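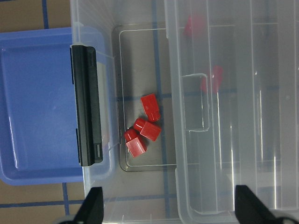
December, a bit after four, kettle on

Back from Noltoldale with Theda and feeling much better about the matching form than I did this morning. For anyone picking this book up later, the question we're stuck on is still how to get people from "yes, I'd love to help" to their first session without losing half of them on the way.

Went through the sign-up records again with Nadiia K. There are 1,202 names on the Stistmont list now, which sounds marvellous until you take out the double entries and the people who moved away (one lady signed up under three email addresses, bless her, and was keen in all of them). We think it comes down to just over 1,000. Of those, 200 have done at least one session since the spring. I'd hoped for more, but Nadiia pointed out that we never wrote to anyone who ticked "evenings only", and she's quite right, we didn't. The old form put them on a second sheet and I'd forgotten the second sheet existed.

Tried the new form on the drop-in group at Noltoldale. Version B, the one with the postcode question first and the long box about skills moved to the end. People got through it far quicker and there was much less pen-chewing. Two things still trip them up:

"Regular commitment" - several asked what counts as regular. Lukian suggests "once a week / once a month / now and then", and I like that very much.

The referee question. Younger ones stop dead at it. Could we ask for it later, once they've met somebody? Must check with Oleksandra what the Brimico people need from us before a first visit, as I have a feeling it's less than we ask for.

Nadiia Mykhailiuk rang while I was out. The Nazarenko lunch club can take four more drivers and would like them before the cold weather really sets in. I've pulled out the evenings-only people who said they have a car and will start phoning tomorrow - phoning, mind, as the last email round got us hardly a reply.

To do:
Print 80 of version C once Lukian's wording is in
Merge the second sheet into the main list (me, no excuses)
Ask Theda for her notes from the far table, I only heard bits
Return the hall key!!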